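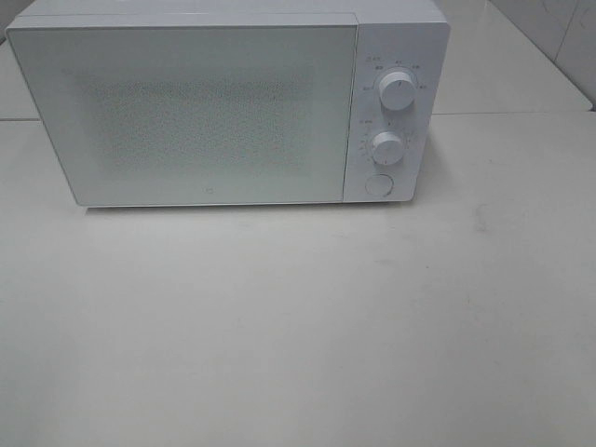
Cooking for one in a small kitchen

When I moved to Bravdale for my work, I took a flat with a kitchen where two people cannot pass each other. I had cooked all my life for a family, first my parents' and later my own, and I did not know how to cook for one person. My first soup in the new flat lasted for six days. On the last day I ate it standing up, with anger.

It is now my second winter here and I have learned some things. My colleague Anqi Jiang, who also lives alone, asked me to write them down for her, and my written English needs the exercise. So I put it here.

Rice

I cook rice once in the week, 200 grams of it dry. When it is done I spread it on a large plate so it cools quickly, and then I divide it into small boxes and put them in the freezer. Please do not leave rice standing in the warm pot all evening. My grandmother did this and we all survived, but I have read enough about it that I do not do it any more.

To heat it again, I put a spoon of water over the frozen rice, lay the lid on top without closing it, and give it 2 minutes in the microwave. Then I break it up with a fork and give it a little more, until it steams everywhere, also in the middle. Every oven is different, so you must learn your own.

For many years I was a little ashamed of the microwave. In my mother's house it was for milk and nothing else. Now I think it is a good pan that happens to have a door. I cook leeks in it, cut in rings, with butter and a small amount of water and a plate on top. I cook one potato in it, which would be a foolish thing to do in a big oven for an hour. You must prick the potato with a fork first. I forgot this once and spent the evening with a cloth.

Buying less

This was the hard part. The shops want you to buy for four. A cabbage is bigger than my head, and the carrots come in a bag which is clearly meant for a horse. At the market on Tekin Street it is better, you can ask for one carrot and the man will sell you one carrot, though he looks at you.

I make a list now, but the list is of meals and not of things. If I write "cabbage", I buy a cabbage. If I write "cabbage with noodles, cabbage soup, cabbage raw with apple", then I have a plan for it before it comes home with me. When there are only two meals on the list for something big, I leave it in the shop.

Bread goes in the freezer the same day, in slices. Fresh herbs I have given up, except parsley, which I chop and freeze also. It becomes ugly but in soup you will not notice.

One pot and one good knife

I brought too many pots with me. Some of them I have given to Consuelo Barrios upstairs, who has three sons and needs them. What stayed is one middle pot with a heavy bottom, one pan of 20 centimetres, and my knife. The pan is the most important. In a large pan a single egg runs away to the sides and becomes dry, and a small amount of onion burns before you have turned around.

Lentils for one evening and one lunch

This is the meal I make most often, so I give it with the amounts.

Cut half an onion and one carrot small and let them become soft in oil, slowly. Add a piece of garlic and a spoon of tomato paste and stir until it smells sweet. Wash a small cup of brown lentils and put them in with three cups of water. No salt yet, this is how I was taught, although Consuelo says it makes no difference and puts hers in at the start. Let it cook quietly with the lid half on. When the lentils are soft, add salt, a little vinegar and some of the ugly parsley.

Eat half with bread. The other half goes in a jar, and the next day at work it tastes better than mine usually does when it is fresh.

Eating at the table

I still do not manage this one always. In the beginning I ate at the desk, in front of the computer, and afterwards I could not have told you what it was. Now I put down a cloth napkin and a glass, and I sit with the radio. It feels a little theatrical when you are alone. I do it most evenings anyway, and on the others I eat toast in bed.

Anqi has asked also about fish, but I will have to write about fish another time, when I have found out how to get rid of the smell.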